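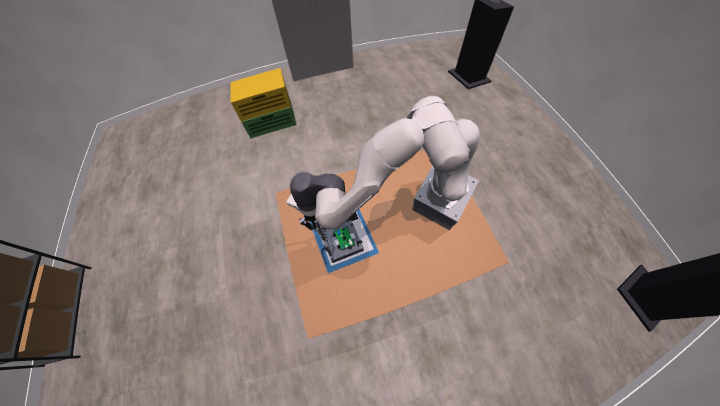 White robotic arm on its pedestal, orange-tan mat underneath (computer rendering)

To: Troken district list
Subject: Re: Senate vote on the spending cap

On Monday, a list member wrote:

> I read that the cap bill is dead for the session. Is that right? The
> Gritik paper says the majority leader pulled it from the calendar and
> the minority is already calling it a win. If so, I don't see much point
> in going to the Plulik town hall.

It isn't dead. The leader took it off the floor calendar and sent it back to the budget panel, where it can be amended and brought out again before the session closes. The paper ran the first half of that and left out the second.

The count is the problem. The bill needs 18 votes to pass and the leadership is 2 short. Both holdouts are from the majority party and both say they want the road money taken out from under the cap. The minority leader said in his floor speech that his side will vote as a block against any version, so the majority has to find the votes at home.

I listened to the panel hearing on the stream. Most of it was the Cieślak amendment, which would exempt county road repair for 2 years. The governor's office has not said whether it would sign the bill with that in it. The chair said she would take written comments through the end of January.

As for Plulik, I would still go. Our senator is one of the people the leadership is working on, and the town hall is the only one on the schedule before the panel meets again. Doors open at 6:30 p.m. Speakers sign up at the table inside and the list closes at 30 names – last time it filled early.

If you can't make it, send a comment to the panel clerk and put the bill number in the subject line. Comments without it get filed under general mail.

I'll post the amended text here when the panel puts it up.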